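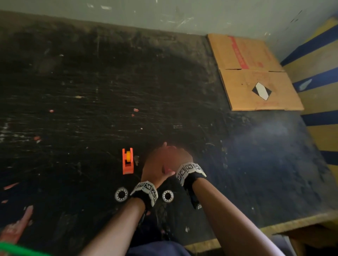

Ekene Edet wrote back on our first draft that a machine which can put a bearing on a shaft in a showroom still can't do a morning's work at a bench, and that we should stop writing as if the second followed from the first. I've left the comment more or less as it came, and the rest of this section tries to answer it.

4.2 What the bench asks for

Figure 3. Bench work with both hands. A marker band is worn on each wrist; two ring-shaped bearings and a small orange part with a yellow roller are on the tabletop.

When we started on the Grestent study I thought the hard part would be the gripping. I'd read plenty of papers on gripping (and written one, which I don't recommend) and I came to the shop in Brurnau with a long list of grasp types to look for. Two days in, I'd mostly stopped using the list. People at a bench do pick things up, sure, but they also slide them, tip them, park them against a wrist, hold one thing with two fingers while the other three look after something else. And then they stop, put their hands together and think for a bit! Our first labeling scheme had no place for that at all, so the pauses went into a bin called "other," and "other" got very full.

We ended up with 203 recorded sessions from the small-parts bench, each one a complete task from the first reach to the worker saying done. The wrist markers gave us position and rotation for each forearm, and fingers were labeled by hand afterward. The markers are read from a head-level view, so they drop out whenever a wrist turns the wrong way. I'd have liked a second view from the side, but the benches stand close to a wall and we were guests there.

Of the 203 sessions, we picked 52 to hand over to the robot side of the project. The choice was Narendra Uniyal's and mine, made separately and then argued over one long afternoon in February. We wanted tasks where the part could be found by sight, where neither hand needed to go under the table, and where a dropped piece wouldn't end the trial. That last rule is generous to the machine and I'd like readers to keep it in mind when they get to Table 2.

The Mison arm pair then tried each of the 52 tasks with a limit of 300 seconds. Workers never came close to that limit on anything. The arms hit it a lot, and mostly in the same spot – the handover from one hand to the other. A bearing would be picked up well enough, carried over well enough, and then the two grippers would approach each other like people trying to get through a door politely. We retuned the handover 5 times before freezing the setup, and the version we report is the last one, which was also the best one on the practice tasks.

Does that mean Ekene is right? For the full morning, yes, I think so. The arms did fine at single moves on parts they had seen many times, and I was more impressed by the seating moves than I expected to be. Where they fell apart was in the mess of an ordinary table. Our lab bench is a clean white sheet of plastic. The shop benches are dark and scratched and flecked with old paint, and a paint fleck and a small washer can look an awful lot alike to a detector trained on the white sheet. We moved the arms onto a scuffed board borrowed from the shop, and the detector started reaching for scratches. I still find that result more useful than most of what's in our tables.

Narendra takes a cheerier line than I do. His view is that a shop could hand over the dull middle of the job now – fetching, laying out, returning trays – and leave the fitting to people, and the Nishad group has argued something close to that for kitchen work, where clearing a counter goes far better than, say, peeling anything. I'm fine with that as a plan for a shop that has the floor space. It does change what the worker spends the day doing, and we didn't study that, so I won't guess at it here.

One more thing on the pauses. We relabeled them after the robot trials, splitting them into waiting, checking and resting, and the two of us agreed on waiting and almost never on the other two. Hands held still over a bench look the same in both cases. The wrist data didn't settle it either, and for the analysis in Section 4.3 we merged checking and resting back into one class.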